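Notebook, textiles bench
March, started 9:40 am

Picking up from the last entry. The second bundle of whites came out of the Vesatow cupboard and it's a much nicer lot than I expected! I had been picturing a stack of dull hotel whites, and then Boglárka shook out the first one and we both leaned in at the same moment. Little colored stitches, running along like a row of sprinkles.

Plan for the morning was to work through the bundle on the pale wooden table by the window, write down the weight and feel of each cloth, and sort out which ones can be used for the folding class and which should go in the study drawer. We got through less than planned, mostly from stopping to look at stitches (no regrets).

Scale reading for the whole bundle, tied, was 703 g. The string and the tag are included in that, so whoever re-weighs should leave them on or note the difference. Bickerstaff's old list gives the bundle number as 249, and I've kept that number on the new tag so the two records stay together.

Cloth on the table

White cloth, colored stitching. Notes on handling are further down.
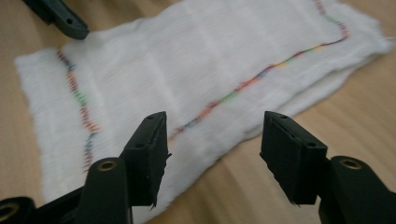
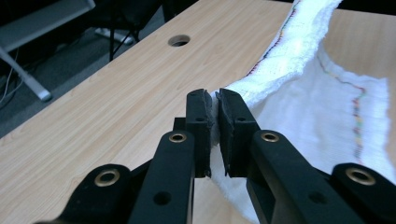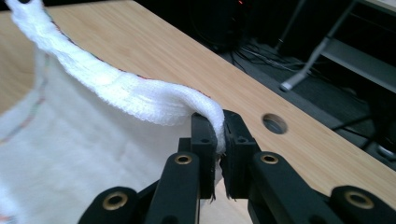
Stitching

I love this part, so forgive the length. The line is made of short dashes and the color keeps changing as you go along. Laid flat, I could pick out orange, red, green, blue, purple and yellow. Where the cloth is rolled or bunched you mostly catch red, with green turning up beside it on the flatter part, and it's easy to think you have a two-color border until you open the thing out. I got this wrong in my first draft of the record card and have crossed it out. Please don't tidy up the card, I'd like to keep the mistake visible.

The path of it is fun too. There's a zigzag on one stretch, then a long slant, then a curve. My guess is a variegated thread, where the color changes are dyed in along the length, but Boglárka thinks someone may have swapped threads as they went. We need to look at the back under the big lens before either of us gets to be smug. If the color breaks all fall between stitches, her idea looks better. If they fall in the middle of a dash, mine does.

Edges

Frayed in places, with wispy ends. I was all set to trim them and Rozália Boros (who was passing through with the tea) said leave them, they're the best way to see how the yarn is put together. She's right. I pulled one loose thread and put it in a paper envelope marked with the bundle number and the letter E. No trimming on any of these until the thread work is finished.

Handling

Tried a few ways of lifting and the one I like best is to take a small lip of the edge, fold it over once, and lift from there. Terry is so forgiving! Lifted by an edge it makes this lovely thick roll and then the rest falls away into a sort of shallow bowl. Try to fold it in that state and the hollow gets trapped in the first crease, and you end up with a lump in the finished square. Better to lay it all the way down again, smooth from the middle out to the edges with the flat of the hand, and only then fold.

Loops on the rolled part stand up beautifully in side light. Worth turning off the overhead lamp for this. I did the loop check with the lamp on at first and everything looked like felt.

Washing test

Not started. Sendura sent over a sample of their mild soap, still sealed, and there's Trorar on the shelf from last time. I want to do a plain-water soak first anyway, on the thread from the envelope only, 600 ml in the glass dish, six hours, then press it between blotting paper and look for color. If any red comes off we stop there and the cloths stay dry for good.

To do

Big lens, back of the stitching, both of us present
Loop height on a flat section, ruler and side light
Ask Bickerstaff if the old list says anything about where the bundle came from
New blotting paper, we're down to the last few sheets
Find the other tag!! It was on the windowsill at lunch

Left off at 4:15 pm. Cloths are back in tissue, second shelf, string tied loosely.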